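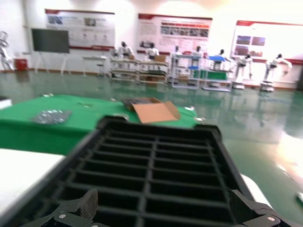 Balakrishnan Alva
Data maintainer, Gretell parts and packing set

Gretell: trays, bags and boxes on worktables

Version 2, June

Summary

Gretell is a set of 1000 stills of small-parts packing. The subject is the packing material and the tables it lies on. The opening still has a black plastic grid tray, with a green-covered table behind it holding a silver-grey plastic bag of small parts and an open cardboard box.

Label names

tray_grid: rigid tray divided into small cells. Label the rim and the ribs as one item.
bag_parts: bag with parts in it. Parts are not labelled singly.
box_open: carton with at least one flap folded back. Flaps belong to the box.
scrap: small loose pieces on a table, material unspecified.
cover: cloth on a table, including any drop at the front.

Changes from version 1

bag_flat merged into bag_parts. 30 stills relabelled. Wall posters moved to background.

Known problems

Crinkled bags have poor outlines where they catch the light. Glare on glossy floors is sometimes labelled as scrap; 97 cases remain open.

Contact

Label queries to Priit Rimkutė, Grollcombe office. Please quote the still number and the label name.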